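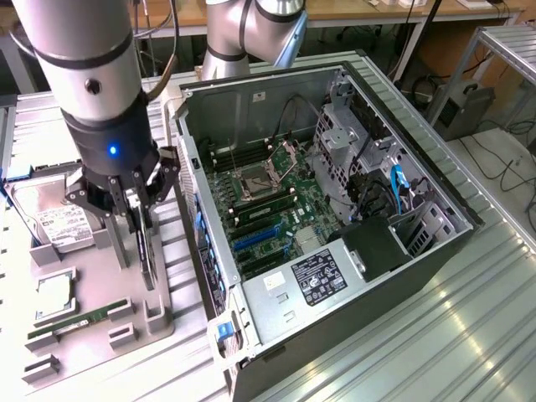 Etelka Halász thinks I should have started with something that can't bend a pin. Socks, she suggested. She may be right, but I had an old tower PC and a shared workshop key, so computer parts it was.

The project is called Mushi, and it has eaten my life since July. The idea is simple enough: get an arm to pick up memory, a processor and a hard drive and put each one where it belongs. I've spent nearly 600 hours on it (my sister keeps asking if I've tried just using my hands!) and most of those went into the gripper fingers. I'm on version 6 now, and I already have a list of gripes.

Memory is the hard one. You have to come in dead straight, then push a lot harder than feels polite -- and the arm has no idea what polite feels like. The parts holder helped more than any code I wrote, because every piece starts in the same spot. If you're building one, cut that first. I cut mine last, and I had to redo 419 saved positions over one very long weekend.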